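Speaker notes – "What the label must say, and what it may say"
Evening talk, Walside library, small hall, 10/06/2007
Version with my own reminders, please do not hand out

Before starting: check the microphone, put water on the left side, ask the people at the back if they hear me.

Slide 1. Title

Good evening and thank you for coming. My name is Wanpen Kamolrat. I worked nine years in the packing office of a small bakery company, Bradeto, and my task was the text on the boxes. I did not choose the colors or the pictures. I wrote the small text, the one on the side or under the flap. Tonight I will talk about this small text, how to read it and why it is written so strangely.

(Pause. Do not tell the story of the printer yet, it comes at slide 5.)

Slide 2. Two kinds of words

On every food box there are two kinds of words. The first kind is required: the name of the food, the ingredients, the weight, the address of the company, a date. The second kind is free: "traditional", "homestyle", "finest", "from our kitchen". The required words are small and the free words are large. If you remember only one thing from this evening, please look first for the small ones.

Ask the room: who read a label today? Wait for hands. Then ask which part they read. Usually it is the calories.

Slide 3. The name of the food

Many people think the name of the food is the big name on the front. Often it is not. The big name can be a fantasy name. The real name is a plain description, for example "butter cookies with raisins" or "wheat crackers, salted". At Bradeto we had a product with the name Morning Cloud. Its real name was "sponge cake with vanilla flavored filling". Please notice the word "flavored". Vanilla filling and vanilla flavored filling are two different things, and I had long telephone calls about this one word.

Slide 4. The order of the ingredients

The ingredients go by weight, the heaviest first. It is the weight at the moment of mixing, before the oven. This explains why water can stand high in the list of a product that is quite dry when you eat it.

Show the two lists on the slide. First list: flour, butter, sugar, salt. Second list: flour, sugar, vegetable fat, butter, glucose syrup, salt. Give people time to read. Ask which one they think says "with real butter" on the front. It is the second.

Explain slowly: sugar can be divided. If a recipe has sugar, glucose syrup and honey, each of them gets its own place in the list, and each place is lower than if they were together. I do not say that companies do this to hide something. Sometimes the recipe simply needs three kinds. But when you read, add them together in your head.

Slide 5. The story of the printer

In my second December the printing house, Okoro, called me in the evening. The text for a gift box was too long by one line. The designer wanted to make the letters smaller and I said no, they were already at the smallest size I would accept. So we had to lose words. Which words? The designer wanted to take out "may contain traces of nuts". I wanted to take out "baked with love since grandmother's time". We discussed until late. In the end the boss came to the telephone and grandmother was removed.

(People laugh here normally. Wait. Then say that the warning stayed on the box and that this is the part I am proud of.)

Slide 6. "May contain"

This sentence is about the factory and the machines more than about the recipe. If the same line makes a nut cookie in the morning and a plain cookie after lunch, there can be small pieces left, also after cleaning. A person with an allergy should read it each time, even on a product bought for years. Recipes change, lines move to another building. When Bradeto moved the oat cookies to Billham, the front of the box stayed exactly the same and only the small text was different.

Slide 7. Weight and portion

Look for the portion. The calories are given for one portion, and a portion can be two cookies. Take a box of 300 grams. If the portion is 60 grams, there are five portions in it. Say this calculation aloud, do not hurry. Then ask who eats one portion and closes the box.

For those who like numbers: before this talk I looked through the cupboards of my family and neighbors and wrote down 101 labels. On 67 of them I found the portion without searching. On the others I had to turn the package at least once.

Slide 8. Where the text is placed

The front is for selling, so the small text goes to the sides, the back or the bottom. A side panel of a tall box is a difficult place. It is narrow, so the words are often turned and you must hold the box lying down or bend your neck. Also, the picture from the front likes to come around the corner, and then there is less place again.

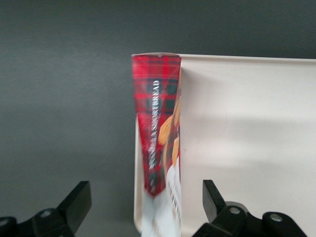
The librarian asked me in the preparation meeting whether it would be simpler to put all the required text on the front and the picture on the back, and whether any company had ever tried. I answered that I know of none, and that my old boss would have needed to sit down. But it is a fair question and I want to repeat it to the room. Let people answer, five minutes, not more.

Slide 9. Dates

"Best before" speaks about quality. "Use by" speaks about safety. Dry cookies a little after the best before date are usually only less crisp. Fish after use by – no. If somebody asks about eggs, say that I worked with cookies and I do not want to give advice about eggs.

Slide 10. Practice

Give out the empty packages from the bag, one for two people. The task: find the real name of the food, the first three ingredients and the portion. Around ten minutes. Walk between the tables and help with the very small letters, the magnifying glass is in the side pocket of the bag.

Collect the packages again, I need them for the school.

Questions. If there are none, start with the one about "no added sugar" and fruit juice.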